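Home » Community » Live Music » Gigs and Venues

Where should I stand for my first properly loud gig?

Posted by Gintarė Rebane, 19 April 2023

Hello all! I've finally got a ticket for Gretine at the Dalten and I am so excited I've been playing the second album on the bus every morning. I've seen plenty of small acoustic things and a couple of seated concerts, but never a loud guitar band in a standing room, and everyone I ask tells me something different.

My brother says get there when the doors open and go straight to the barrier. A friend at work says the sound at the front is rubbish and I should stand by the mixing desk. I'm on the short side, so I do care about seeing them, but I'd also love to hear the vocals, which are half the reason I like them. The ticket says standing only, balcony closed.

Also: earplugs. Do they ruin it? I've got the foam sort from the chemist and they make my own telly sound as if it's next door. And is it worth seeing the support (Vatik)? I don't know them at all.

Thanks in advance, any tips welcome, even small ones!

3 replies

Rupert Fankhauser

Oh, you're in for a treat! I've seen Gretine three times, and the Dalten is a lovely room for them, long and fairly narrow with a low ceiling over the back third. That ceiling matters more than people think. Once you're under it the bass goes boomy and the cymbals disappear, so wherever you end up, try to stay forward of the pillars.

Your friend is right about the desk. The person mixing is setting everything by what they hear from there, so it's the nearest you'll get to the sound the band wants you to have. At the Dalten it's on the left as you face the stage, a little behind the middle, and there's a small step running along the wall beside it. If you're short, that step is gold. It fills up during the support, so claim your bit of it before then.

Your brother isn't wrong either, mind you. At the barrier you get the guitars straight off the amps, and you can watch their hands and see them grinning at each other when somebody fluffs an ending (I love all that). What you lose is the singing, as the vocals come out of the big speakers hung either side and go over your head. With this band I'd call that a real loss.

What I'd do in your shoes:

1. Arrive for doors and leave your coat in the cloakroom straight away. It gets very warm in there, and the queue afterwards moves quicker than it looks.

2. Have a quick look at the merch table before the support starts, when you can still get near it. The good sizes go early. I'm terrible for this and come home with something every time, usually another fabric bag.
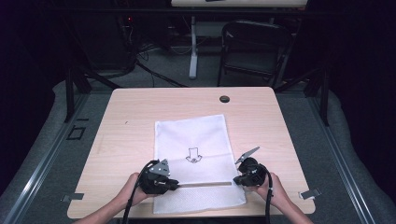 3. Take your place on the step by the desk for Vatik. Do see them! Two drummers and a bass player who sings, and the last song is enormous.

4. If you fancy the front, go down for the final few songs. People drift back to the bar by then and you can usually work your way forward politely along the right-hand wall.

On earplugs: please wear some, but get the filtered sort. Foam takes away all the top end and leaves you with mud, whereas filtered ones turn the whole thing down fairly evenly. I use a pair made by Aebischer and have done for years. Put them in before the first band, because once your ears are ringing you've left it a bit late. You'll be able to hear the words better with them in, too, which surprised me no end the first time.

Have a brilliant night and come back and tell us what they opened with!

Pirmin Rainer

front. always front. you can listen to the record at home

but yes to earplugs, I didn't bother until I was in my thirties and I regret it

Jonas Mösli

I mostly agree with Rupert, with one correction. They moved the desk at the Dalten when they redid the floor, and it's now in the centre. The step is still on the left wall, so you can have the step or the desk but not both. I was on the step for a sold-out night last year and the sound was still great, a touch heavy on the left-hand guitar, and I could see everything down to the pedals. I'm not tall either.

Wear shoes you don't mind getting beer on. Drink some water between bands. If it gets too squashed anywhere, just turn sideways and say excuse me, and people will let you through. It's a very friendly crowd for a band that noisy.

And Vatik are worth it for the drummers alone. I'd never heard of them before that tour and now I own everything, including the split single, which took me ages to find!

Comment from Gintarė Rebane

These are wonderful, thank you! Step it is, then the right-hand wall near the end if I'm feeling brave. Filtered earplugs ordered. Rupert, do you know if the merch table takes cards?

Comment from Rupert Fankhauser

It did last time, but the card machine was sulking by the end of the night, so take a bit of cash as well.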